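Notebook, wet bench, November
Tuesday, started 08:40

Continuing the adhesive residue work for the Mateos labels. Last entry ended with the Grullis solvent blend lifting the print but leaving a tacky film. Silvia Kadlec has since pointed out that I was rinsing with the same cloth I had wiped with, so the last four results are struck through and will be repeated.

Plan for this week: compare three removers on glass and on painted steel, at two dwell times, and score the residue by eye and by powder test. The removers are Grullis (citrus based, as supplied), Trasness (alcohol gel, as supplied) and plain white spirit as the control. Labels are all from the one Mateos roll, opened on the day, with the first metre thrown away. Coupons degreased, rinsed twice in deionised water, left to drain on edge.

Ageing: labels applied with the 2,000 g roller, two passes each way, then into the oven at 80 °C for 64 hours. Oven log checked at both ends. There is a dip on the trace where the door was opened on the second afternoon, recovered in under ten minutes. I have left those coupons in the set and marked them D.

Dwell times are 5 min and 20 min. Remover applied by syringe, 2 ml per coupon, spread with a glass rod and covered with a watch glass to stop it flashing off. The gel does not need the cover but got one anyway so that the treatment is the same throughout. 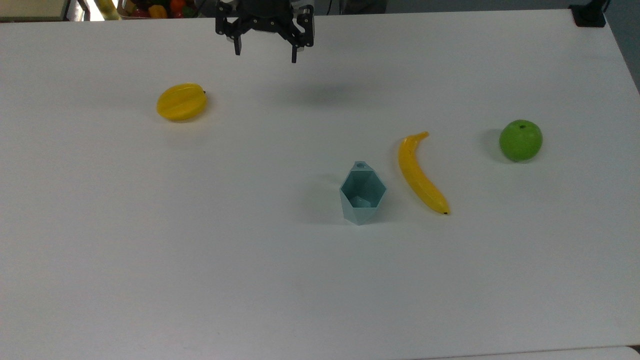 Powder test method, revised. Talc is dusted over the wiped area from a fine sieve, the coupon is tipped to vertical and tapped once on its lower edge, and whatever stays put is taken as residue. It works well on dark paint and badly on anything pale. White matt surfaces are the worst of all: the tabletop there has faint grey smudges on it, and against marks of that sort a thin film of talc cannot be scored by eye with any confidence. For pale coupons I have gone over to graphite powder, same sieve, same single tap. The two powders do not hold equally well, so scores from one must not be compared with scores from the other. Columns headed T and G in the results book.

Results so far, glass only.

Grullis, 5 min: label came away in strips, adhesive still continuous underneath. Score 4.
Grullis, 20 min: label slid off whole. Thin film at the lower edge where the remover had pooled. Score 1.
Trasness, 5 min: paper face softened, adhesive hardly touched. Score 5.
Trasness, 20 min: as above but paper fully pulped. Score 4. Messy to wipe, and the pulp carries adhesive back on to clean glass.
White spirit, 5 min: edges lifted, centre dry. Score 4.
White spirit, 20 min: edges clean, patch in the centre still bonded. Score 2.

Coupons marked D gave the same scores as their neighbours, apart from one of the white spirit pair at 20 min, which went to 3. One coupon is not enough to say anything about the oven door.

The centre patch with white spirit looks like a wetting problem. The label face is coated and the liquid can only get in from the sides. Scoring the face with a blade first would help, but on painted steel that will mark the paint, and the users will not thank us for it. Possible compromise — abrade the face with a nylon pad, light pressure, ten strokes. To be tried on scrap first.

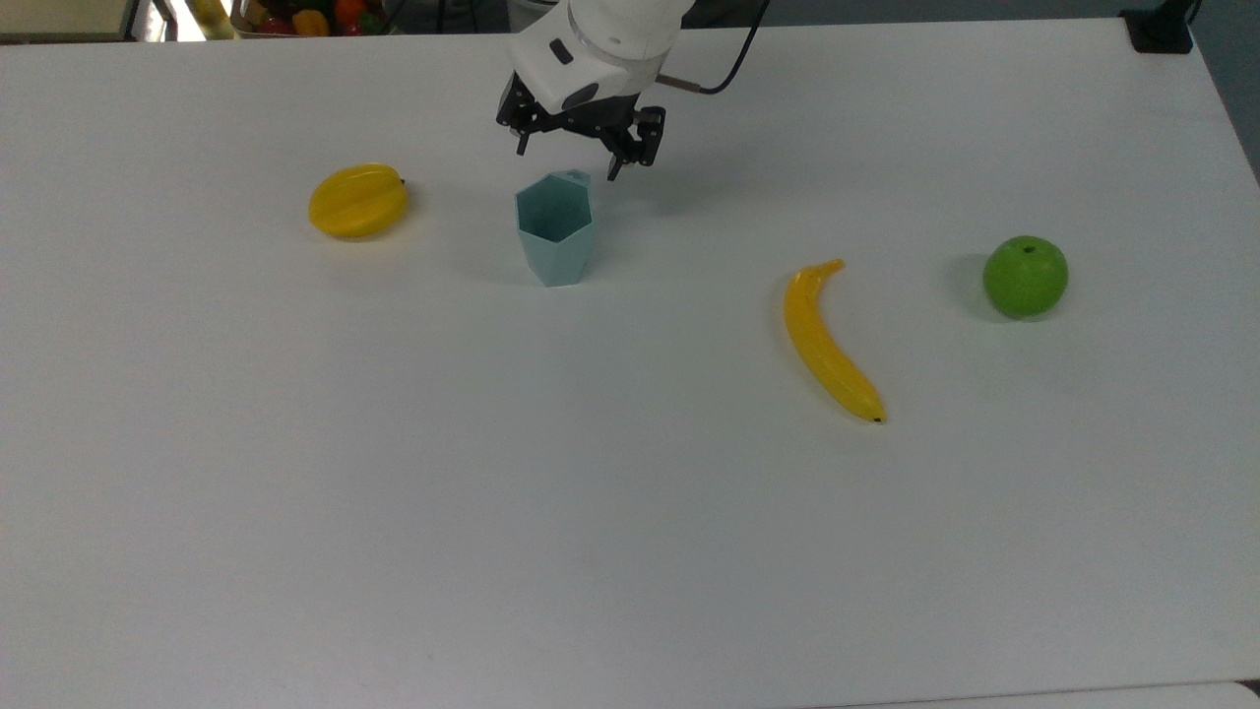
Silvia asked whether the Mulurden cloths shed fibre. Checked by wiping a clean coupon dry and dusting as normal. A few fibres held talc, mostly along the cut side of the cloth. Folding the cut side inwards removed the effect. All wipes from here on use a folded cloth, one face per pass, then discarded.

Smell: Grullis is strong enough at 20 min under a watch glass that the coupons should be uncovered in the fume cupboard. I did the first two on the open bench and would not do so again.

Painted steel coupons went into the oven at 16:15. Before loading I recorded gloss at three points on each, so that any softening of the paint by the remover can be told apart from the ageing. Two blanks with no label are on the lower shelf.

To do:
Order more watch glasses, large size.
Nylon pad trial on scrap glass.
Repeat the four struck-out Grullis runs with fresh cloths.
Ask Silvia for the paint data sheet, in particular the cure schedule.
Relabel the white spirit bottle — the ink has run.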